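Work with us > Current vacancies > Stores and Dispatch Assistant

Stores and Dispatch Assistant, Grukbridge

Plerko supplies replacement parts for commercial kitchens: hinges, seals, thermostats, tap fittings and the like. We are looking for a full-time assistant to join the stores team at our Grukbridge site. The job is permanent and is open because we are adding a later shift from October.

You will book in deliveries, put stock away, pick and pack orders, and get them to the loading door in time for the 4.30pm collection. Most of the parts are small and many look alike, so you need to read part numbers carefully and check them twice. The stores hold 3750 stock lines over two floors. There is a goods lift, but you will be on your feet for most of the shift and will sometimes have to lift boxes on your own. Anything heavy is a two-person job.

You will also help with the rolling stock check. We check 100 lines a day, before picking starts, and any differences are written up and passed to the office the same morning.

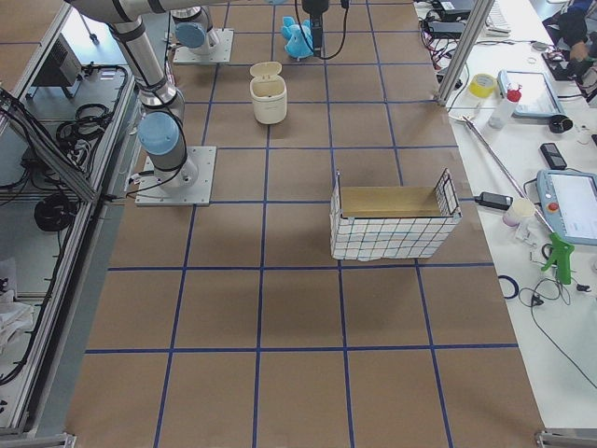
Hours are 37.5 a week, Monday to Friday. Shifts alternate weekly between 7am to 3pm and 10am to 6pm, with a half-hour unpaid lunch break. One Saturday morning a month is worked as overtime at time and a half. Please tell us in your application if you can't work Saturdays, as we may be able to swap this with someone else.

You don't need to have worked in stores before. You do need to be able to use a computer for simple tasks, such as printing labels and looking up orders, and to write a clear note for the next shift. A forklift licence would be useful. If you don't have one, we will pay for the course after you have finished your three-month trial period.

We give 25 days' holiday plus bank holidays, a workplace pension, safety boots and work clothing. Parking is free. The 151 bus stops at the end of Cronin Road, five minutes' walk from the gate, but the first one gets in at 7.10am, so it is no good for the early shift. Some staff share lifts from Divach.

To apply, send a CV or a letter telling us what work you have done and when you could start. Application forms are also available from reception. Interviews will be held at Grukbridge and take 40 minutes, including a short picking exercise and a walk round the stores. Please wear flat, closed shoes. We reply to everyone who applies, and we will need two references before your first day.

Contact us | Privacy | © Plerko | Back to top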